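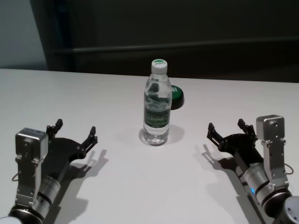 Slide 1. Let them settle. Bottled water is a magic trick in which you pay for the thing that comes out of your kitchen wall. Ask who bought some on the way in. Wait for the guilty hands. A clear plastic bottle standing on a white table looks so clean and blameless that you forget to ask what the label would say if it were being frank. PAUSE.

Slide 2. The Drureo story. Spring on the label, mountain on the label, bottling plant next to a freeway. Do not say which freeway, Karthik Sivakumar from legal is in row two. Wave to Karthik.

Slide 3. Blind tasting, last June. Drureo, Grosex, Zanetti, and the tap in our break room. We had 100 tasters and around 400 adjectives. "Crisp" went to the tap. "Swampy" went to Zanetti, at the highest price of the four.

Slide 4. Price per gallon. Read the numbers slowly, then drink from the mug. (Fill the mug first. See Denver.)

Questions, 10 minutes. If someone asks about fluoride, point at the clock.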